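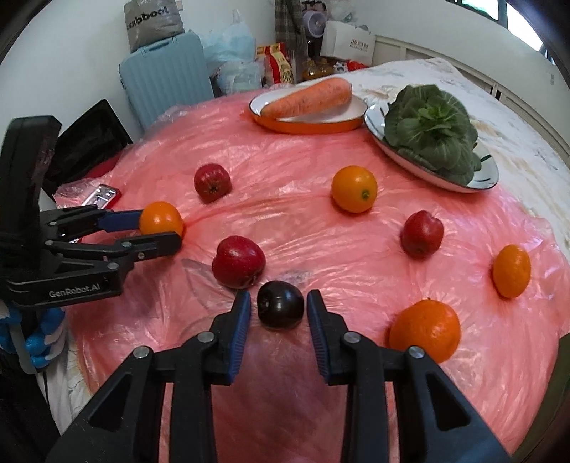
I get a lot of mail about color e-paper, mostly from people who've seen the Hakoder reader in a store and wondered why it looks so different from their phone. So I've pulled the usual questions together on one page. The short version is that color e-paper is lovely for reading and pretty modest at color. Think of red apples, an orange and a small dark plum on crinkled pink plastic: your phone would make all of that pop, while the Hakoder gives you something closer to an old newspaper supplement, with the plum sliding toward plain black. I like that look! You might not, so please read on before you spend the money.

Is the screen really easier on the eyes?

For me, yes, but I read a lot at night and I keep the front light very low. There's no glare to speak of, and I can sit in full sun with it. My sister tried mine for an evening and said she couldn't tell any difference, so try to borrow one first.

Why does the page flash black now and then?

It's clearing the leftovers of the last page (people call it ghosting). You can set how often it happens. I have mine on every tenth page, and for comics I let it flash every time. It bugged me for a week and then I stopped seeing it.

How long does the battery last?

I got 43 hours of reading out of my last charge with the light low and wireless off. With the light all the way up you'll get a good deal less – I never had the patience to sit there and time it. 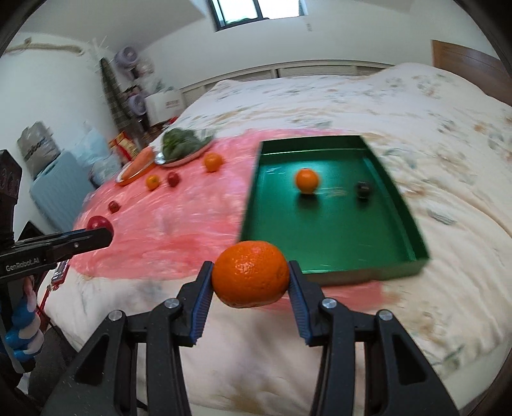 Clivham, January

I've been asked to add a note on the new firmware, so here goes. Version 141 is out and I've been living with it since it showed up. Page turns are snappier, the reds look a bit warmer to me, and the annoying bug where the light came back on by itself seems to be gone. The update took ages on my home connection, so plug the thing in before you start. My settings survived, but my bookmarks in two books didn't, and Henrike Lenz wrote to tell me she lost hers too. Back them up!

Will it hold all my books?

Almost certainly. I've got over 3000 on mine, which is silly, and search still works fine. Big comic files are another story and fill it up much faster.

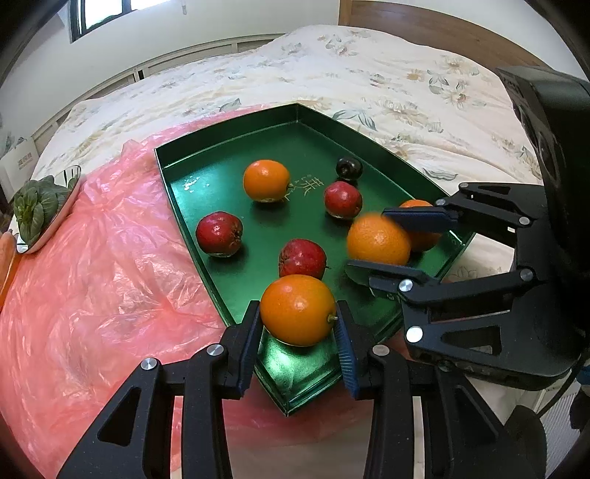 Can I use it for notes?

You can, with the Wendt pen, sold separately. Black ink feels great. Colored ink shows up a moment after you've drawn the line – fine for underlining, hopeless for sketching. I ended up going back to pencil for anything that matters.

Which case do you use?

The Brimix folding one. It's a little heavy, and the magnet is stronger than it needs to be, but it has survived my backpack.

Can I read library books on it?

Mine come over by cable from the laptop. It's clunky, and I keep hoping the next update fixes it. If you've found a way to do it wirelessly, write to me and I'll add it to this page.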